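Courses > Shared Workshop > Build Your Own Gripper > Handout 4

Handout 4: Hand-held grippers, first tasks
Prepared by Aarne Riihimäki for the Saturday group

By now each pair should have two working grippers. Before recording, close the fingers slowly and look at the gap between the pads. If the pads do not meet evenly, loosen the screws and align again.

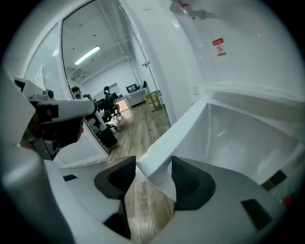

Write the gap in your logbook for both grippers. Our full set of parts came from Wososa and cost 195 per pair, so please do not force the screws.

The markers on the cubes must be flat and clean. Keep the cables outside your forearms and leave enough slack to turn the wrist. 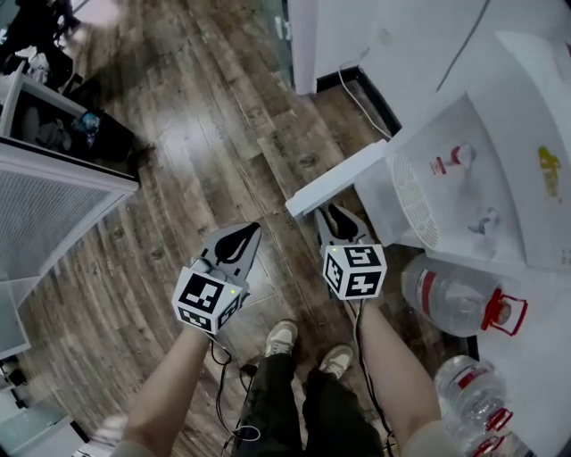

Start with slow movements. One recording should contain one task only. Tonantzin Meléndez has collected 13 recordings with the Trandusen software, and you may compare your files with hers.

Task 2 is a door. Touch the edge with one gripper and keep the other one free.
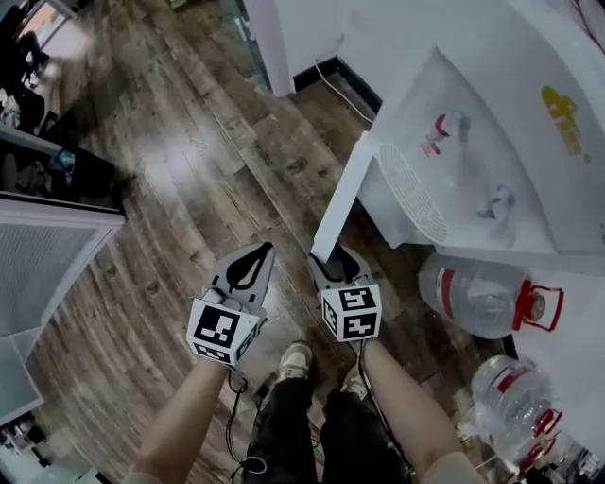
Fig. 3. Right gripper at the edge of the open door.

Repeat with the left hand. Bring the logbook next time.

3 comments | 8 shares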